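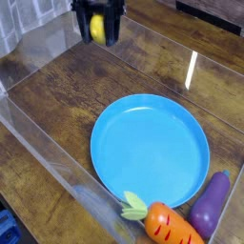 Photo: Harkent

26 March 2025
By Cledwyn Gronow

MEDIA RELEASE - Disau opens entries for handmade jewellery prize

Accessories label Disau is calling for entries in its handmade jewellery prize, open to hobby makers anywhere in Australia. Earrings, brooches, cuffs, hair pieces. Anything you can wear, so long as you made it yourself at home.

First prize is $1,000 plus a spot in the Brekisus winter range. Last year's call drew 259 entries, most of them earrings. More brooches this time please!

Maximum 2 pieces per person. Resin, beads, wire, old buttons, polymer clay all fine. No kits. Colour is wide open. Judging by the Disau design team and Peeters, who are also suppling the clasps and findings for the winning piece.

Entry forms went up in February and a few people had trouble with the upload page - fixed now, try again. Finalists will be contacted by by email. Postage back to you is covered.

Contact: Cledwyn Gronow, Disau media | © 2025 Disau | Back to top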